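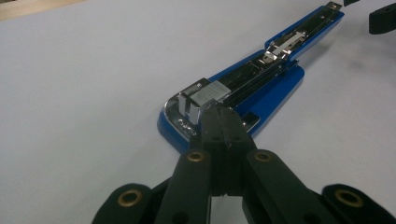

Stapler open, fingers closed at the staple block. Wrist view.

corngate-tools

Small command-line tools for sorting, trimming and labelling wrist-camera recordings of fiddly desk jobs. Currently that means staplers. It was meant to mean other things as well, and the folder called other_things is there to prove it, with a README in it and nothing else.

What is in the box

cg-trim cuts the dead time off both ends of a recording. It looks for the first and last change in finger gap, adds 5 frames either side and throws the rest into a folder called offcuts. Have a look in offcuts before you empty it.

cg-phase splits a recording into approach, open, load, close and retreat. The labels go into a plain text file next to the recording, one line per phase, start frame then end frame then name. If you want JSON, pass --json and accept that the comments will go.

cg-contact guesses when the fingertips are touching something. It uses the picture only. Shiny staple channels are its natural enemy: a bright streak along polished metal looks a great deal like an edge, and the edge finder falls for it every time. Turn on --dull for anything chrome.

cg-view plays a recording with the labels drawn on top. Space pauses. Q quits, and so does X — a leftover from the old viewer that two people had got used to.

Data

The stapler set (codename Irnholm) has 2254 recordings, of which 335 were labelled by hand. The rest carry labels from cg-phase and should be trusted accordingly. Hand labels live in labels/hand, machine labels in labels/auto. Please do not merge the two folders. It has been done, and undoing it took most of September.

Getting started

Install with pip install -e . from the top folder, then run cg-check. It will complain about your video library. Everyone's video library is wrong in a slightly different way, and the list of known complaints is in docs/video.txt.

To try the whole chain on a small sample:

cg-trim sample/ --out work/
cg-phase work/
cg-view work/

The sample has 50 recordings and fits on anything made this decade.

Known problems

The open and load phases run into each other when the fingers stop near the staples and then wait there. cg-phase calls the pause "load" on the grounds that something must be going on. Sometimes nothing is.

Fingertips that overlap the front plate in the picture are counted as contact whether or not they touch it. A depth check exists on the carvalho branch. It works on one machine.

The Briton planner can read our phase files but not the other way round. Its export numbers frames from one and ours from zero, so anything you bring back will be off by exactly the amount you need to ruin an afternoon. Use --shift -1.

Black fingers over a dark stapler: no. We have tried.

Contributing

Patches are welcome, small ones especially. Run cg-check first, and put one failing recording in tests/ if you are fixing a label bug. New phases need a line in phases.txt and an explanation of why the existing five were not enough.

Licence

MIT for the code. The recordings have their own terms in data/TERMS.txt.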